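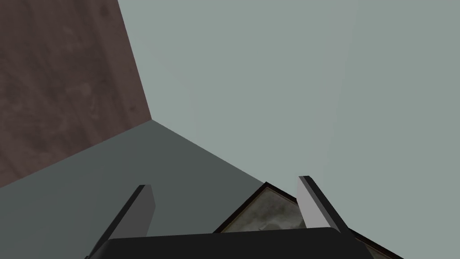 Why Do Sidewalks Have Lines in Them?

When I was seven I had a rule about never stepping on a sidewalk crack. I hopped all the way to school and all the way home again, and I never once wondered why the cracks were so neat and straight and evenly spread out. Somebody put them there on purpose! It took me years to ask who, and why.

So let's talk about gaps. Big gaps, tiny gaps, gaps stuffed with rubber. Once you start looking, they're everywhere.

Hot things get bigger

Everything around you is made of tiny particles, way too small to see. They never sit still. Even in a brick, they're jiggling in place.

When something warms up, the jiggling gets wilder and the particles push a little farther apart. Think of kids standing in a line. If everybody stands still, the line can be pretty short. If everybody starts dancing and swinging their elbows, they need more room, and the whole line gets longer (and louder). The particles themselves don't grow. They just take up more space.

Grown-ups call this thermal expansion. "Thermal" means it has to do with heat, and "expansion" means getting bigger. When things cool down again they shrink, and that's called contraction.

How much bigger?

For small stuff, hardly at all. Your spoon gets a teeny bit longer in hot soup, but you'd never notice. Long things are different, because all those teeny bits add up.

Take a steel bridge that's 500 feet long. Between a freezing winter night and a blazing summer day, it can change length by nearly 4 inches. That's longer than a crayon! If the bridge were jammed tight at both ends, all that pushing would have to go somewhere, and steel pushes very, very hard.

Room to grow

Builders fix this by leaving a space. It's called an expansion joint, and it works like an empty seat saved for a friend. In summer the two sides creep closer together. In winter they creep apart again.
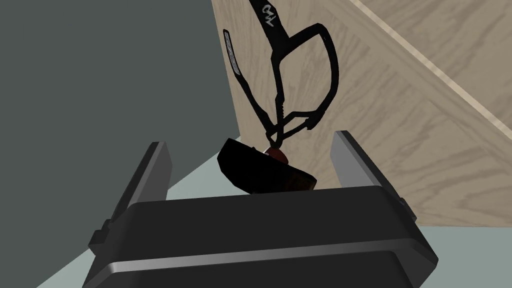

Two flat, upright sides with a gap in between.

My friend Shirin Soltani draws plans for bridges, and she told me that getting the gap right is one of the fussy parts of her job. If it's too small, the pieces squash into each other on a hot day. If it's too big, cars go bump – and bikes don't like it much either. Lots of bridges have metal teeth that slide in and out of each other, like the fingers of two hands. If you've ever heard a ba-dum under the car at the start of a bridge, you probably rolled over one.

Back to those sidewalk lines

Many of the lines you see aren't gaps that go all the way through. They're grooves. Concrete shrinks a little as it dries out and hardens, and shrinking can make it crack. The groove is a weak spot, so the crack forms down there, in a nice straight line, and doesn't zigzag across the middle. Sneaky, right?

Every so often you'll find a real gap, often filled with something squishy or dark. That one is the expansion joint. My nephew Riku and I went hunting for them last March and passed 144 squares before he got hungry and made me turn around.

Try it at home

Find a glass jar with a metal lid that's really stuck. Ask a grown-up to run warm water (not boiling!) over the lid for half a minute, then dry it and twist. Metal usually expands more than glass does, so the lid can loosen its grip.

Then go outside and look for gaps. Try railings, parking lots, long brick walls and the playground. Bring a snack if you're going with Riku.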